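Cuaderno de taller – célula de mesa, brazo Lusus
25 de diciembre de 2019

Fallo abierto: parada de protección durante la recogida de vajilla, con pérdida de referencia en la muñeca.

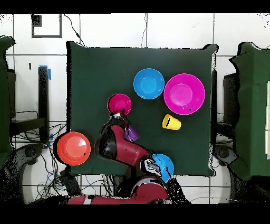

¿Por qué se para el brazo en la aproximación si no ha tocado nada?

Porque el controlador interpreta como colisión un par que no viene de ningún contacto. El modelo dinámico cargado lleva la masa de la pinza antigua. Con la muñeca flexionada y el codo bajo, la diferencia entre el par previsto y el medido supera el umbral y salta la parada de categoría 2. En posturas más recogidas la diferencia queda por debajo y no se nota.

Llegar a esto ha costado casi toda la jornada. Lo anoto en el orden en que salió, con los errores incluidos.

Primera hipótesis: roce del mazo de cables con la base. Se repasó el recorrido, se soltó una brida que tiraba al girar el eje 1 y se repitió la trayectoria. Misma parada, mismo punto. La brida se queda suelta hasta poner otra más larga.

Segunda hipótesis: ruido en el sensor de par del eje 5. Se registró la señal a 2.000 muestras por segundo con el brazo quieto en la postura de parada. Señal limpia, sin picos, con un desplazamiento constante respecto al valor del modelo. Un desplazamiento constante no es ruido, así que el sensor queda descartado. Habría ahorrado tiempo registrar esto antes de tocar los cables.

Tercera: carga útil mal declarada. En la ficha del controlador figura la pinza Kragh que se desmontó en octubre. Al montar la Flakow se cambió el centro de herramienta pero no la masa ni el centro de gravedad. El formulario de cambio de herramienta los pide en una pestaña distinta y permite guardar sin abrirla. Pendiente de reclamar a Vistska, que es quien mantiene la interfaz.

Pruebas con la ficha antigua, trayectoria de aproximación a los cuencos, velocidad al 70 por ciento: 59 ciclos, 6 paradas. Todas en el tramo final de bajada y con la muñeca flexionada. Ninguna en el retroceso.

Lo que más preocupa no son las paradas. En una de ellas se rearmó desde la consola sin mirar el registro y el brazo recuperó la consigna con un salto corto hacia abajo. La pinza llegó a apoyar en el paño y empujó un vaso. Sin daños. Nadie tenía las manos dentro, pero el rearme se hizo con el resguardo lateral abierto y eso no debería ser posible. El enclavamiento del resguardo estaba puenteado por software desde la última calibración. Se ha quitado el puente y se ha comprobado: con el resguardo abierto la consola rechaza el rearme.

El salto tiene su propia explicación. Tras la parada, el integrador del lazo de posición conserva el valor acumulado y lo descarga al habilitar los motores. Con la masa mal declarada ese valor es grande. Con la masa correcta será menor, pero seguirá existiendo. Hay que ponerlo a cero en la secuencia de rearme. No se ha hecho hoy: el cambio está en la parte firmada del programa y requiere validación.

Sobre la referencia perdida: después de la última parada el eje 6 arrancó con un error de posición fijo. Se volvió a llevar a la marca y el error desapareció. No tengo claro si es consecuencia del apoyo sobre la mesa o un problema previo del codificador. Se deja como fallo aparte.

Hecho:
– Masa y centro de gravedad de la pinza Flakow medidos e introducidos.
– Puente del resguardo retirado.
– Eje 6 referenciado de nuevo.
– Copia de la ficha antigua guardada junto al registro de par.

Sin hacer:
– Repetir la misma serie con la ficha nueva, sin variar velocidad ni trayectoria.
– Puesta a cero del integrador en el rearme.
– Revisar el acoplamiento del codificador del eje 6.
– Brida larga para el eje 1.

El umbral de colisión no se toca. Se propuso subirlo para terminar la serie y queda descartado mientras no haya datos con la carga bien declarada. Subirlo habría tapado el síntoma y el apoyo sobre la mesa habría sido más fuerte.

Hasta que esté validada la secuencia de rearme: después de cualquier parada, retirar el brazo en modo manual a velocidad reducida, leer el registro y solo entonces volver a automático. El brazo se queda sin tensión y con la consola bloqueada.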